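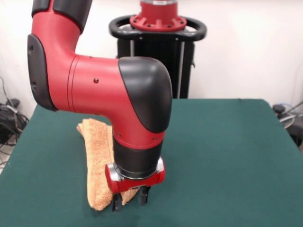
A red and black robotic arm over a dark green table surface.

Workbench

A workbench is a sturdy table at which manual work is done. The word covers a wide family of furniture, from the heavy joiner's bench with a vise at one end to the light folding stand that comes out of the closet when a chair leg needs gluing, and most people who have grown up in a house with a garage or a basement will have known at least one of them. What the members of this family share is a flat top at a comfortable height and enough weight or bracing to stay put while somebody pushes, pounds or saws on it.

Height

The right height depends on the work and on the worker. An old rule among woodworkers says that the top should meet the palm of the hand when the arm hangs straight down and the wrist is bent back, and it is still a good starting point for planing, where the weight of the upper body does a good part of the job. Fine work such as carving, engraving or watch repair wants a much higher surface, so that the eyes can come close without the back paying for it. Many shops keep two benches for this purpose, and smaller ones make do with a raised box that sits on top of the main bench and is put away at night.

Tops and coverings

Thick hardwood is the traditional choice for the top, with beech and maple the favorites, and it may be left bare, oiled or waxed (though a heavily waxed top is slippery, and a good many owners have come to regret it). Other trades cover the surface. Bookbinders and leather workers like a smooth board that can be replaced when it gets scored, while people who repair clocks or cameras often lay down a soft mat, which keeps small screws from bouncing away to wherever small screws go. Green is a common color for mats and coverings, and it is generally considered easy on the eyes over a long day.

Regional forms

The Grornwood bench, named after the town where it was first made, has a deep tray along the back and a top 70 inches long. It was built in large numbers for school shops, and the Hinds works at Dastdale turned out 900 of them before switching to steel frames. Surviving ones are heavy, weighing around 127 pounds without the vise, and are still much liked by home woodworkers, who tend to fill the tray with pencils and shavings. The later Prolora pattern did away with the tray altogether and put 18 round holes in the top for pegs and hold-downs.

Care

A wooden top moves a little with the seasons and should be checked with a straightedge once a year – September is a popular month for it in places with humid summers. High spots are planed down and the surface is oiled again. Glue drips come off most easily with a scraper after they have set.

See also: Sawhorse, Vise, Tool chest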